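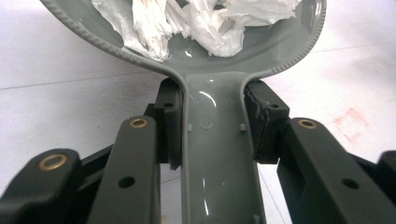 A hand-held gripper closed on the neck of a grey plastic scoop with tissue in the bowl, from the Stumix project at Dunditz College.

Student gripper project gets its cup, but can it do the washing up?

By Aroha Fairweather
6/20/26

The student robotics club at Dunditz College has won the household section of the Priditz Challenge with Stumix, a project that sets out to teach a machine to do small jobs about the home by copying people who do them with a gripper in hand. The club takes home a cup and 400 pounds. It has also put out a press notice which says, in its second line, that Stumix "brings the home robot within reach of every family".

I went to have a look. It does no such thing, at least not yet.

The club has five members and what they have built so far is mostly a way of recording. A student holds the gripper, squeezes it shut on something, moves the something from one place to another, and a camera on the tool takes it all down. The recordings are then used to train a program called Kan, which is meant to work out how a robot arm ought to do the same job. Since April the club has made 308 of these recordings. The job of the day when I called was lifting and carrying a big plastic scoop with crumpled white tissue in it.

It is harder than it sounds, and I will give them that. The scoop is glossy, the neck is narrow, and the two black pads have to meet it on both sides. I had a go and tipped the tissue out on the tiles at my second attempt. The pads themselves could do with some care. The inner face of one is rough and frayed, with a jagged edge down the front, and I was told that replacements were on order.

Vilhjálmur Vídalín, who leads the club, was open about where things stand. "We have good recordings of a few jobs," he said. "The arm can do some of what is in them. It can't do your kitchen."

How much is some? The figure in the entry papers is 90 per cent, and it is the figure the judges read out when they gave the prize. I asked what it was 90 per cent of. The answer is that Kan was tested on the scoop job, with the same scoop, on the same floor, starting from the spot where it had been placed for training. Vídalín said a test with other objects had been tried and had gone "a good deal worse", but the results were not written up in time for the entry. They are not in the press notice either.

That is a pity, as those are the results most people would want. A robot that can lift one scoop from one spot is a fair piece of student work. Whether it can lift a different one, from a carpet, with the lights off in half the room, is the question that has held up far bigger outfits than a college club, and no cup settles it.

The judges' rules do not help. Entries in the household section are marked on a short film, a written report and a talk. There is no live test. Stumix's film is well made and shows the arm doing the scoop job from start to finish, though it does not say how many tries were needed to get it. Members I spoke to gave me different answers, and one said the early footage had been wiped.

There is plenty to like in the project all the same. The gripper was put together by the students, linkages and all, and it can be taken apart and mended on a bench. Two of the first years had never used a drill before they joined. The written report is clear and sets out several things that went wrong, among them a whole afternoon of recordings lost when a memory card filled up.

My quarrel is with the claims made on their behalf. The college has already used the win in its leaflet for new students, where Kan has become "a thinking assistant for the home". I asked Vídalín if he would put it that way. He said he had not seen the leaflet.

The club plans to spend the prize money on new pads, a second camera and a wider range of things to pick up. It says the tests with unfamiliar objects will be run again next term and that the numbers will be published this time, good or bad. Anyone who wants to try the gripper can do so at the college open evening, where the arm will also be on show. The club could not say whether it would be switched on.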